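Week 3 Handout: Stocks, Broths and What Salt Does to Them
Instructor: Ghazal Ebrahimi
Leldale Community Kitchen, Home Cooking I

12 shares | 3 comments

Welcome back! Last week was all knives, and I promise your onions will thank you for it. This week we get to my favorite topic in the whole course -- stock. If you learn to make one good pot of it, your soups, rice, beans and gravies all get better at once.

Stock or broth? Cookbooks disagree, so for this class we'll keep it simple. Stock is made mostly from bones and is left unsalted. Broth is made with more meat or vegetables and is seasoned so you can drink it from a mug. A good chicken stock sets like jelly in the fridge. That's gelatin, from the skin and joints, and it's wonderful stuff! Wings and feet have plenty of it. Breast bones have much less.

Start with cold water, just enough to cover the bones. Bring it up slowly and skim the gray foam as it rises. Then turn the heat down until you see a bubble here and there, and leave it alone for 3 hours. Boiling hard stirs the fat back in and turns everything cloudy. Carrot, celery and onion go in for the last hour only (Jad Salameh asked about garlic last term, and yes, please do, a whole head cut across the middle).
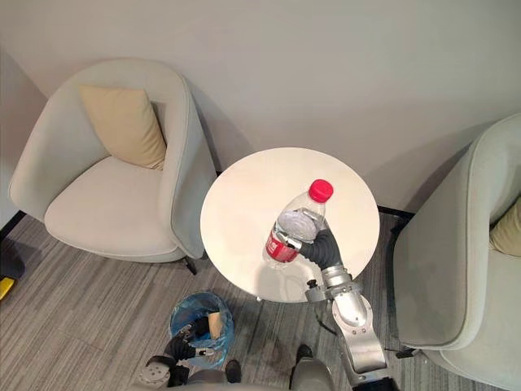 COURSE NOTES > SEASONING

Leave the salt out until you know what the stock is for. A pot that tastes just right today will be far too salty once you've boiled it down for a sauce. When you do season, add a pinch, stir, wait a minute and taste again. If it still seems flat, try a few drops of lemon juice before you reach for more salt. It's amazing how often that does the job!

For roasted stock, spread the bones on a tray and brown them for 40 minutes at 200 C before they go in the pot. Pour a little water onto the hot tray and scrape up the brown bits -- they go in too.

Cool stock fast in shallow containers, then refrigerate. It also freezes beautifully in ice cube trays.

For next class: make one pot at home, any kind, and bring a small jar, unsalted, with the lid labeled. Read the Gunnlaugsson handout on fish stock, pages one to four. Samira Hattar will lead the tasting, and we'll be in the Idstead room.

We use cookies to improve your visit. Accept | Manage settings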